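Mitach Pouch Set, README

Hi! If you've landed in this folder you probably want to know what's in it, so let me get to that first. There are 59 episodes of a two-arm setup handling small soft things on a white table. Every episode has video from the wrist cameras, joint positions for both arms, gripper opening, and a short text line saying what the task was.

I recorded all of it by teleoperation with Mamix, our homegrown control script (it lives in its own repo, and the version I used is tagged "october"). I did the driving myself, so expect my habits all over the data. I tend to go in slowly, stop just short of the object, and then close the gripper a bit late. If your model does the same thing, sorry, it got that from me! 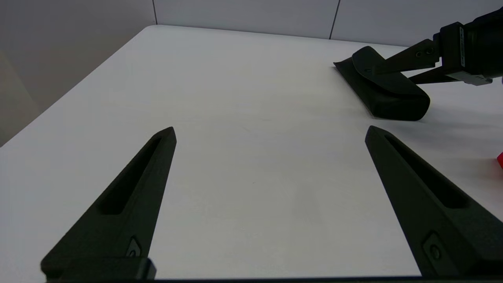

The soft stuff was much harder to grab than I'd planned for. Pouches squish, and the gripper reading alone won't tell you whether you've got a good hold, so please don't use it as a success label. Use the "outcome" field, which I filled in by hand after watching each episode back.

I kept the failed tries, 33 in the training split and 2 in the test split. Filter them out if you only want clean runs, but I got better results in Liew (our training code) with them left in.

Known problems:

- 2 episodes have a short gap in the joint log. They're marked "gap" in the index.
- Lighting drifts a little between sessions. I haven't corrected for it.
- Task lines are in my own shorthand, so "flip p" means flip the pouch.

Files are in the Farneck layout, one folder per episode. Last index rebuild: 6th August.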